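Ticket 2049 – Hirex media streamer drops off network after drive swap
Status: open, waiting on part
Assigned: Amra Jurić

Reported by Leandro Vallejo. Unit boots and shows the menu, then loses the network share after 17 minutes. Original hard drive was replaced with a Dervishi SSD in March. Firmware is the last one released.

Step 1. Swapped the network cable and moved to another switch port. No change.

Step 2. Set a fixed address. The share now stays up for 20 minutes, then drops.

Step 3. Opened the case and measured the 5 V rail at the drive connector. 4.9 V at idle, 4.4 V when the drop occurs. Two capacitors next to the regulator are domed.

Step 4. Ran the board from a bench supply. No drop in 2 hours. Cable and SSD ruled out.

Attachments (4):

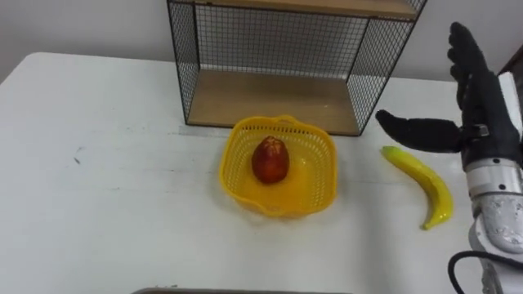
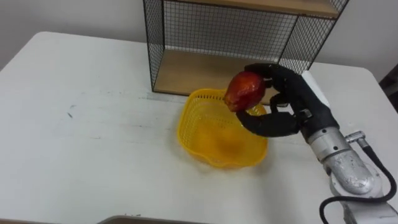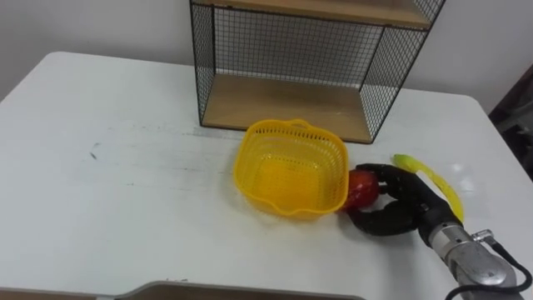
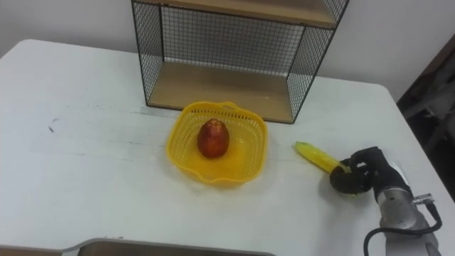
Step 5. Ordered both capacitors from Arnitz, 105 °C type. Do not refit the original power board until they are in – the rail is too low for the SSD and writes may be lost.

Nest Lloyd to confirm whether the second unit has the same board revision. If it does, check its rail before closing this ticket.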